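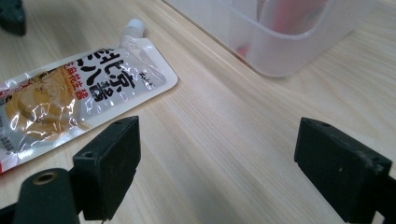
Household chore robots

Household chore robots are machines meant to do the ordinary jobs of a home: picking things up, putting them away, wiping, folding, opening and pouring. I've been keeping this page for the Huldale home machines wiki and I rewrite it whenever I learn something, so please forgive the joins. Last big revision: September 20, 2021.

Can they do it yet?

A bit. Robot vacuums have been fine for years, as long as you pick your socks up first. Anything with hands is still slow and fussy, and the kitchen is where it gets really interesting (I would say that, I spend far too much time on kitchens).

Soft packets

Take a pouch of sauce with a spout. You or I grab it without thinking. A machine with two flat fingers has to work out where the edge is on something shiny and crinkled, come in at a decent angle, and squeeze hard enough to lift but not so hard that it makes a mess – and the packet changes shape the whole time! Glare is a pest too. Bright spots on silvery plastic can fool a depth camera into seeing holes or bumps, and frosted tubs are nearly as bad, as the camera half sees through them.

Then there's the cap. Small screw caps need a twist and a grip at once, and with only two fingers you generally want something else to hold the packet still.

The Jovutden trials

The best home-grown test I know is Jovutden, a kitchen project that set its arm 20 pantry items to move from a table into a tub. In the January round it got every box and jar across, and dropped or missed 10 of the soft ones. Its newer fingers, the Minja pads, have a grippier face and did better with bags, though they still slid off anything lying flat on the table. The logbook ran to 2992 attempts by the end, which I think is heroic.

Shop-floor work

Factories have it easier. Starngate, a packing line I visited, feeds its pouches in one at a time, all facing the same way, and lifts them with suction cups. Lovely to watch! Tip a pouch over, though, and the line stops until a person comes along and straightens it. Your kitchen table has no such rails, and things get left on it at every angle.

What I'd buy

Nothing with an arm, for now. I'd want to see one put away a mixed bag of shopping in under 2 hours first, packets included.

See also: Grippers; Suction cups; Robot vacuums; Dishwasher loading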